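Paying by phone at home: small tips for the kitchen table

In our house most of the shopping is now paid with a phone, also the groceries. My wife Urmila started it in August, and I followed later, because I am slow with new things. I write down what we learned.

Add only one card in the beginning. I put in 4 cards on the first evening and then the wrong one paid for the gas. Choose the default card yourself, the phone will not ask you.

Keep the real card in a drawer, always the same drawer. Some shops in Stidport still have the old terminals, and when the battery is empty you need the plastic one.

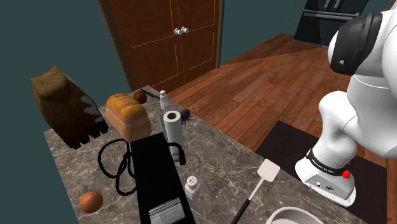 Set a limit for each purchase if your bank allows it. Ours is 19 dollars without a code — enough for bread and milk, and a lost phone will not cost us so much.

Take the phone out of a thick case if the terminal does not answer. Hold it still for two seconds, near the top of the reader. Moving it around makes it worse.

Paper receipts I keep in a jar until the payment is shown in the bank app, then I throw them away. For a refund the shop may ask for the last digits of the card, and the number in the phone can be different from the number on the plastic. Look for it in the card details before you go.

Jianguo Meng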